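Belay: a small robot arm for a shared workshop, with its simulation

README, last changed 09/12/2024

What this is

Belay is a desktop-sized robot arm built in the shared workshop at Pevilstead. This folder holds the drawings, the control code, the simulated room and the recordings made in it. The arm is meant for light fetching and sorting jobs. It is a hobby build and has had no safety testing of any kind.

What is in the folder

drawings/ has the printed parts and the cutting files for the base plate.
firmware/ runs on the motor board. Build it before anything else.
kaltau/ is the control program. It reads a job file and sends joint angles to either the real arm or the simulated one.
tridetti/ is the simulated room: floor, walls, arm, cart and loose objects.
runs/ holds the recordings, one subfolder per run.

Getting started

You need a Linux machine and a working Python. A graphics card helps with rendering but the physics will run without one. Install the packages in requirements.txt, then run setup_check from the top folder. If it complains about missing meshes, the large files did not download. Fetch them again and rerun the check.

Start with the simulated arm. The command is kaltau --sim jobs/reach.txt. The same job file works on the real arm if you swap --sim for --port and the name of your serial port. Keep speed at 20 per cent for the first go. The speed setting is at the top of the job file and applies to every joint.

Wiring the real arm

Use a separate supply for the motors. Running them from the board's own socket caused resets whenever two joints moved together. The emergency stop goes in the motor supply line, before the fuse. Leave slack in the cable at the elbow, or it will pull out at full stretch. We lost 3 connectors that way in March.

If a joint buzzes at rest, lower its gain a little and try again. If it sags, check the grub screw first. Most sagging so far has been a screw and had nothing to do with the code.

The recordings

Each run has a joint log, a job file and rendered pictures from a fixed viewpoint above the mat. Joint angles are in degrees. Object positions are in metres, measured from the centre of the mat. Version 2 of the log format added a timestamp to each line; older logs can be converted with tools/relog.py.

The objects are plain shapes in flat colours. The orange plate is the one most jobs refer to, and its name in the job files is plate_a. The cart is fixed in place and the arm will collide with it if you ask it to. Anything lying on the cart is free to move.

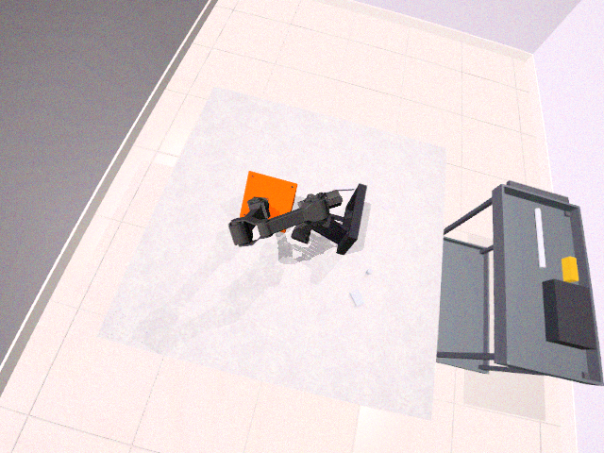
Runs that ended in a collision are kept and marked with a 1 in the last column of index.csv. Please leave them in if you pass the set on. They were useful for tuning the stop distance.

Known problems

Friction on the mat is too high in the simulator, so small objects slide less than they do on the bench.
Shadows under the arm come out jagged on low render settings. Setting shadow_quality to 4 improves them but slows everything down.
The gripper model is a simple one and does not flex.
Kaltau does not check joint limits when a job file is edited during a run. Stop the run first.

Licence

The code and drawings may be used and changed freely if this file stays with them. The recordings may be used for any purpose on the same terms. Corrections to the wiring notes are welcome, and so are job files that break things.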